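Introduction to Robot Manipulation
Handout 4: Teaching by demonstration – the table-setting task
Module leader: Oksana Karpenko. Lab demonstrator: Teemu Turunen

Before you start

Read Handout 3 first. You should already be able to home both arms, open and close the grippers and stop everything with the red button on the bench controller. If any of that is unfamiliar, speak to Teemu before you book a slot. Slots are 40 minutes and are booked through the Gondal page. Please leave the arms homed for the next group.

1. The task

Each pair of students collects demonstrations of simple tableware tasks: picking up a fork or spoon, moving it, and putting it down on or in something else. You drive the arms by hand through the leader controls. The software, Mastik, records the joint positions and all the camera views together. Later in the module you will train a policy on what you recorded.

A demonstration begins with both arms clear of the tableware and ends when the item has been released and the gripper has moved away. Anything recorded after that gets trimmed, so stop the recording promptly.
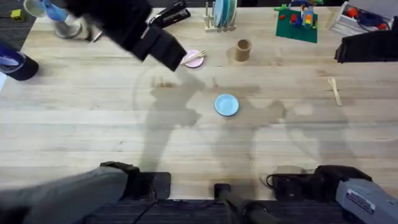 Vary the starting layout between demonstrations. Groups last year left the plates in the same place every time, and their policies reached for that place whatever was there. Turn the cutlery as well as moving it. Things along the far side of the table can stay where they are.

2. The camera views

Mastik saves a fixed view of the table and one view from each wrist. The fixed view is good for finding things and poor for judging the last part of an approach, when the arm is often in the way. The wrist view is the opposite. It shows very little of the table, but it shows where the fingers are in relation to the object.

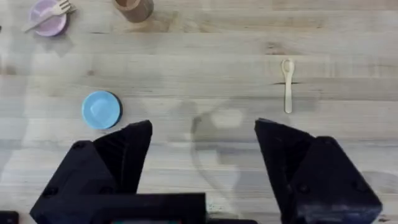 Figure 2. Wrist view with the fingers open. The spoon is to the right, above the fingertip.

Two things to notice when you review your own recordings:

Shadows. The arm throws a soft shadow over the table and it moves with the arm. Do not try to light it away. The policy has to cope with it.

Thin handles. A spoon or fork handle takes up few pixels once the images are scaled down. Check that you can still make it out in the small version, which Mastik shows under the main window.

3. Approaching a handle

Open the gripper fully before you come near the item. Line up so that the handle lies between the two fingers, then move in slowly. Close only when the handle is well inside the gap. If you close early, the fingertips push the item away and the demonstration is wasted.
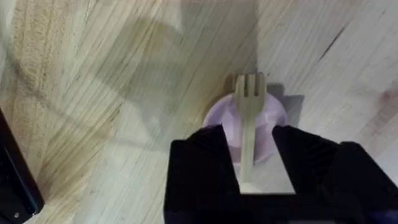
Svyatoslav Tkachuk's group found that a short pause before closing made their data easier to learn from. Half a second is enough – longer pauses teach the policy to stand still. Lesia Horobets and Pylyp Tymoshchuk tried it without the pause and have agreed to share both sets, so you can compare them in the Pombridge folder.

4. How much to collect

Aim for 30 good demonstrations per pair in each slot. The class target is 500 by the end of May, and we have 115 so far. Mark a failed attempt as failed and keep it. Do not delete it.

5. To hand in

One page per pair, giving your task, how you varied the layout, how many attempts you marked as failed and the most common cause. Add one wrist view from just before a grasp and say what you would correct. Upload it to Gondal by 5 pm on the last day of teaching in May.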